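Lecture 9 -- Faults in grasp-and-stack tasks: the silent slip
Course notes, Robot Systems Safety. Prepared by Mathis Bouvier. Read together with the March lab sheet.
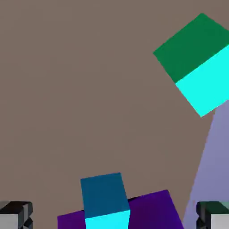 Fig. 9.1. Simulated gripper view from the stacking cell, with the blue cube and the purple block between the fingers.

9.1 Background

The stacking task was set up in the Brivine simulator as a rehearsal for the Collet cell. The arm picks a cube, carries it to a target block, lowers it and lets go. The controller is the Hundix sequence from Lecture 6, with no changes apart from the finger force limit. It was run 800 times with random start positions. The log recorded 656 runs as successful.

When the final cube positions were checked against the log, 119 of the runs marked successful had failed. The cube was not on its target. In these runs the controller had gone through every step, reported no error and moved on to the next pick.

A run that fails and says so costs one cycle. A run that fails and reports success passes a wrong state to the next cycle, and the arm will then move at full travel speed through space it believes to be clear. For this reason the second kind is treated in these notes as a safety matter.

9.2 What the controller knew

The Hundix sequence decides that a cube is held using a single test on finger opening. If the fingers stop closing before they reach the fully closed position, something is taken to be between them. The test is made once, at the end of the close step, and the result is kept as a flag until release.

Two weaknesses follow.

(a) The flag is never refreshed. A cube lost during the lift leaves the flag set.
(b) The test cannot tell which object stopped the fingers, or how. A cube pinched on an edge, a cube held across two corners and a neighbouring block caught by one fingertip all give a finger opening above the threshold.

The wrist view was available throughout but was used only before the approach, to find the cube. It was not read again until the next pick. Fig. 9.1 also shows a limit of this view: the cube nearest the fingers runs out of the bottom of the picture, and so does the block behind it. A check that needs the full outline of the held object cannot be made from here.

9.3 Course of the fault

The step log and the stored object positions give the same order of events in most of the 119 runs.

1. Approach is made with a small yaw error. The cube is turned slightly relative to the fingers.
2. Fingers close. One finger touches first and pushes the cube until the other makes contact.
3. Opening test passes. Flag set.
4. Lift begins. The cube turns about the line between the two contact points.
5. The cube drops, usually in the first part of the lift. The fingers close further. No step reads the opening at this point.
6. Arm travels to the target, lowers, opens. Flag cleared, success written to the log.

Note that step 5 leaves a clear signal. The finger opening falls to the closed value and stays there. The data were in the log from the start and no rule looked at them.

A smaller group did not follow this order. In those runs the cube reached the target but was set down over an edge and tipped after release. An opening check will not find these, and they need a check on the placed object.

9.4 Why it was missed

The success rate was read from the controller's own log. The controller wrote "success" on reaching the last step, so the figure measured completed sequences. The first review compared it with the earlier Gratex trial, found it slightly better and closed the item. The Gratex log used the same rule.

Students should be able to state the general point for the exam: the signal used to judge a task must not come from the same assumption that the task depends on.

9.5 Changes made

-- Finger opening is read every 300 ms from the end of the close step until release. A reading below threshold stops the arm and raises fault H2.
-- After release the arm backs off along the approach line and the wrist view is read again. The placed cube must be found within tolerance of its target.
-- After any H2 fault, the object map is cleared and rebuilt before motion resumes. Travel speed is limited until this is done.
-- "Success" is written only after the placement check.

The yaw error itself was left alone at this stage. Correcting it would have lowered the number of drops and made the detection changes harder to test. It is taken up in Lecture 10.

9.6 Reading and preparation

Revise the state diagram in Lecture 6 and mark every transition that depends on the held flag. Bring the marked copy to the lab. Groups working on the Collet cell must have the H2 stop signed off before the arm is powered.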